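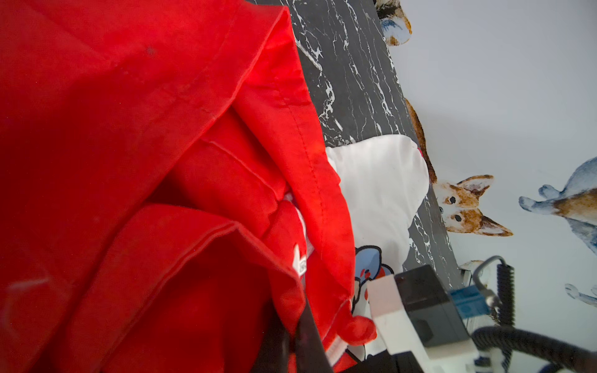

What do you look for first when a bag of children's clothes comes in?
The care label, every time, and after that the hems, where most of the trouble starts.

She has been sorting and folding for the children's clothing exchange in Drolldale for 11 years, and she answers most questions with her hands already busy. I had come for a quick chat and stayed long enough for two pots of tea and a good rummage through the winter donations (I went home with a cardigan, so there you go).

"I start with red," she told me, smoothing a fold with the side of her hand. "Red's my favourite colour, but you've got to be careful with it. Anything red and anything white gets washed apart the first few times, and I don't care what the packet says. My mum turned 15 school shirts pink one March and we wore them pink until they fell to bits!"

The exchange began in a shed out at Gremstead with a couple of trestles and a kettle, and now families drive in from Hagedorn and beyond to swap what their little ones have outgrown. On a good morning she'll get through 42 pieces before lunch. Pyjamas are the bulk of it, along with singlets, trackies and the odd jumper somebody's nan has knitted.

I asked whether there was a trick to folding something so small.

"Do it on something hard and smooth, love, never on the bed. Lay it flat, bring the sleeves in, and don't haul on the ends. People tug at a cuff to straighten it and the poor elastic's stretched out before the kid's even had a turn. Just let it pucker, it wants to pucker."

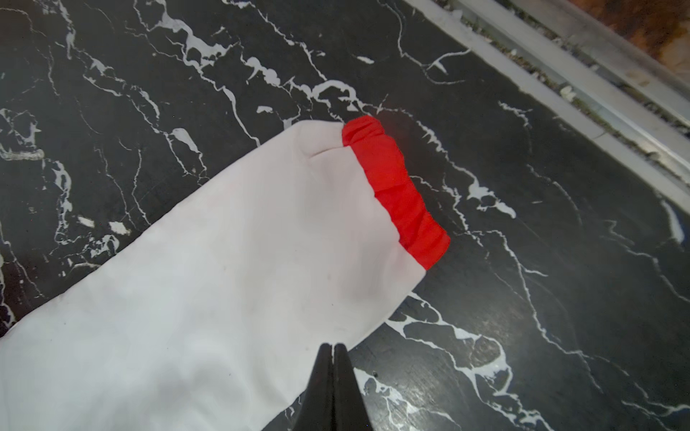 White with a gathered red cuff, on black marble.

Cartoon prints, she said, are what the children go for, and she folds those with the picture facing up so it can be spotted in the pile. Plain things go underneath. She keeps some 20 spare buttons in a jam tin for the cardigans, and she was still picking through them for a match as I found my keys.

"Come back when the summer stuff's in," she called after me. "It's all tiny shorts, you'll love it."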